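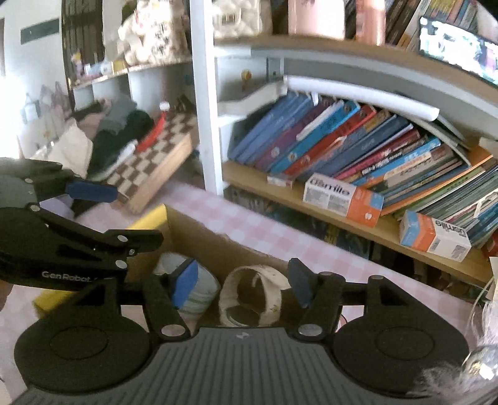 Gingham-Tischdecke in Rosa und Weiß, dahinter das Bücherregal.

Die Tischdecke von Galli liegt seit Juli bei uns auf dem Tisch, an dem gepackt und gebastelt wird. Bestellt habe ich sie bei Nasasik, geliefert wurde nach 12 Tagen.

Der Stoff ist dünner als erwartet, liegt aber glatt. Mehr als 16 Wäschen bei 40 Grad hat er hinter sich, das Rosa ist etwas blasser geworden. Bügeln muss man ihn leider jedes Mal. Kartons lassen sich gut darauf abstellen und verschieben, Fäden hat es bisher nicht gezogen. Kleber geht schlecht raus.

Die Decke von Cluva, die Dario Mancuso empfiehlt, ist fester und kostet mehr. Für den Alltag reicht mir die hier. Vier von fünf Punkten.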